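Re: [weather-obs] January rainfall totals, Tiltville gauge
May 16, 2021

The earlier message said:

> I have 280 mm for January at Tiltville and the summary sheet has
> 252. Which one is going into the table? Also, does anyone still
> have the daily readings from the Melnychuk gauge?

Use 252. The 280 was the running total before the daily sheets were checked, and it has one day entered twice — the 28 mm reading shows up under both the morning it was read and the day before. I've taken the second entry out and the rest of the month adds up.

The Melnychuk dailies are in the shared folder, under the old station name. There's a gap of three days in the middle of the month when the road was closed, and the reading after it is a total for the whole gap. Please leave it as one figure and don't spread it across the days. It's marked with an A in the last column.

Amer has the highest total on the list, just over 300 mm. I was doubtful, but Trako is on the same side of the ridge and also went past 300, so I'm leaving both in. The lowest is still the river gauge at 200.

A couple of things for the next round. Read at 9 a.m. local time, and put the rain against the day you read it. If the inner tube has overflowed, measure what's in the outer can as well and write both numbers down — don't just send the sum. Anything too small to measure goes in as a trace, spelled out, as a blank gets treated as missing.

I'll send the corrected table once the river gauge sheets are scanned.

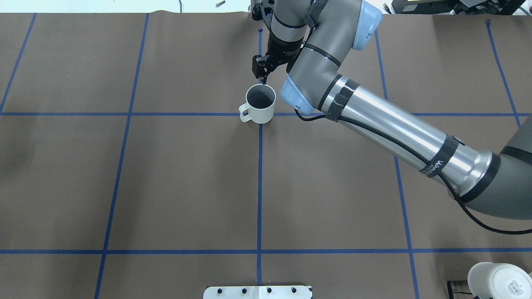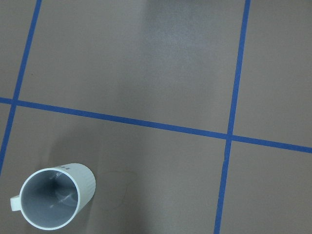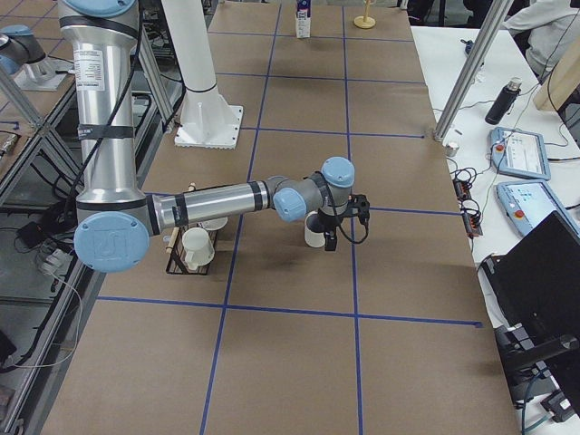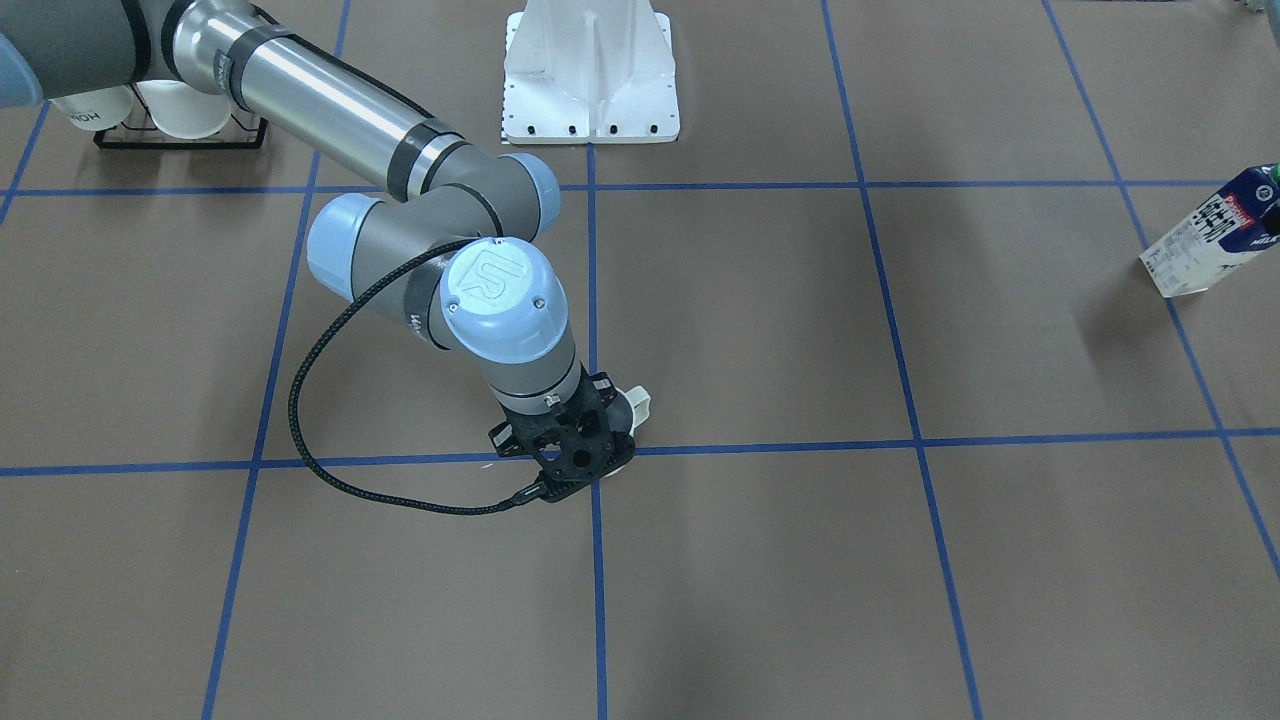

Attachments (4): blue tape grid, four views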